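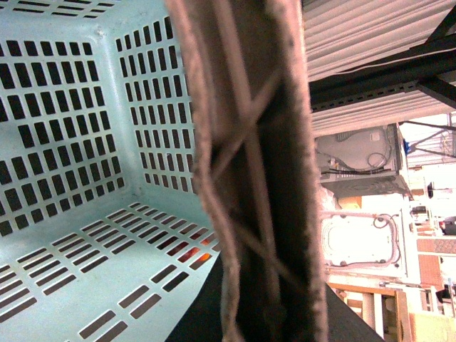 Market day in Grirley starts before the light does. Vans first, then the folding tables, then Esi Bonsu with a flask and a bad knee. She's had the same pitch for 15 years. Onions, peppers, whatever came in overnight.

"August was terrible," she says. Rain, mostly. Then the bridge works, which sent everyone the long way round past Wolora and killed the lunch trade. Some days she packed up by noon.

The market has 164 pitches on paper. Plenty of gaps now, especialy at the river end. Rents went up twice. The fish people left. A phone repair stall came and went.

But mornings are still good. Regulars, cooks from the cafes, old men who want one lemon and a long talk. Nhyira Mensah runs the bread stall opposite and sells out by nine, most days. Seeded loaf goes first. She wont take orders by phone, tried it, hated it.

Is there a plan? Sort of. The town wants a roof over the north row, traders want the parking back. Next meeting is in two weeks. Bonsu will go if the knee lets her.

Meanwhile, peppers. Good ones, sweet, cheap by the bag after eleven. Bring change.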